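New house rules for robot arms at the Drollstead workshop

I've been going along to the Drollstead workshop for a good while now, mostly for the company and the biscuits, and this is the first time I've had actual news to bring back from it. As of this month the place has a written set of rules for anyone working with the tabletop robot arms. It's nine pages long, it's stapled in the corner, and (brace yourselves) people have been reading it!

The rules were put together by Noreen Ghumman, who runs the automation side at Drollstead, with a lot of help from Kedir Derese of Munach, the small firm that does the servicing. They started on it back in the spring. Before that we had a laminated sheet by the door which said to keep your sleeves rolled up and not to leave drinks on the bench, and that was more or less your lot. Everything else you picked up by standing next to someone who knew.

Noreen told me she'd been wanting to write it all down for ages but kept putting it off. "Every time I sat down to do it I'd find another thing we all did differently," she said. "Two people would set up the same bench and you'd swear they'd been trained in different countries."

So what's in it? The bit that got the most talk over tea was the section on cables. Each arm's cable now has to be clipped near the wrist, with enough slack for the arm to reach as far as it ever will in that job, and you're meant to move it slowly through the whole reach by hand before you switch to anything quicker. I'd have said I did that already. I went and checked my own bench after reading it and I'd left mine far too tight, so there's me told.

Then there's the two-arm section, which runs to nearly three pages on its own. Where a pair of arms share a bench, only one of them may go into the middle at a time unless the task has been signed off for both. The other one waits with its gripper well clear, and where it waits is written on the job card so the next person doesn't have to guess. Kedir is very firm on this one. He says most of the knocks he gets called out for happen at low speed, in the middle of the bench, when each arm is doing exactly what it was told.

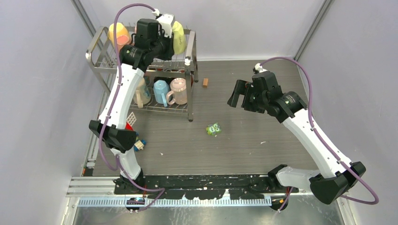

The kitchenware jobs get a page to themselves, and I was pleased to see it, as those are the ones I like best. Cups and mugs on a rack are harder than they look. You've got handles pointing every which way, see-through ones that are a pain to judge, and a metal rack that won't forgive you if you come in low. The new rule is to lift straight up until you're above everything on the top tier, handle frame included, and only then go sideways. It adds a bit of time to each go. I grumbled about that to Noreen and she pointed at the log.

The log, by the way, is the other big change. Every run goes in it now, good or bad, and that includes the boring ones. They trialled this before the rules were finished and ended up with 2863 entries, of which 69 were marked as a touch or a bump that wasn't meant to happen. I thought that sounded rather good, but Kedir was more bothered by how many of those had nothing written next to them. A tick in the bump column and a blank space doesn't help anybody fix anything, so from now on you have to put at least a line. "Caught handle on the way out" will do nicely.

There's also a limit of 300 runs before a set of gripper fingers gets taken off and looked at properly. Grewal, who supply the spares, are keeping a box of them on site so there's no excuse about waiting for the post. I asked whether 300 was a magic number and Kedir laughed and said no, it was one that people could remember. They'll look at it again in December and move it up or down if the log says they should.

Not everyone's thrilled. A couple of the regulars think the waiting rule is too strict for slow work with soft toys and little blocks, and there was quite a long back-and-forth over whether loose bits on the bench floor count as part of the task or as clutter. The wording they've settled on is that anything left out has to be on the job card. If it's on the card it stays, and if it isn't then you clear it before you start. I can see both sides, but I do like being able to look at a card and know what I'm dealing with.

The folks over at Vivton have asked for a copy too, and Noreen's happy for them to have it as long as they send back whatever they change. If you use the benches at Drollstead you'll need to read the thing and sign the sheet at the back before your next session. Copies are on the shelf by the kettle, and there's a large-print one if you ask. Comments go to Noreen, in writing please, and she did ask me to underline the "in writing".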